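Chapter 8
Chores, Benches and Shop Floors: Are We There Yet?

Every July I teach a short course in Grescombe, and every July I open it by asking who would let a machine empty their dishwasher tonight. Lots of hands go up. Then I ask who would let it do the wine glasses, and the hands come down again!

I like that question because it gets at what this chapter is about. Lifting a plate is easy enough to program if the plate is always in the same spot. A kitchen never gives you that (mine certainly doesn't), and neither does a small workshop where the parts arrive in whatever bin was free. In Chapter 7 we looked at the Zoletti packing line, 444 boxes an hour, all of them the same size. Now we leave the line and go looking for messier work - folding, wiping, sorting, scooping, putting things back.

We'll use the Mevska chore list throughout. It has 46 tasks, 19 of them from the home and the rest from shops and labs. Keep a copy next to you as you read, and pencil in your own guesses before you get to section 8.2. I still get a few wrong myself.

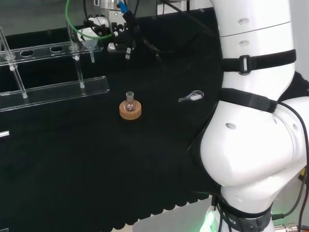
Can a machine do an ordinary chore from start to finish without help? Sometimes, if the chore is short and the objects are familiar, but a person usually still has to set things up and step in when something slips.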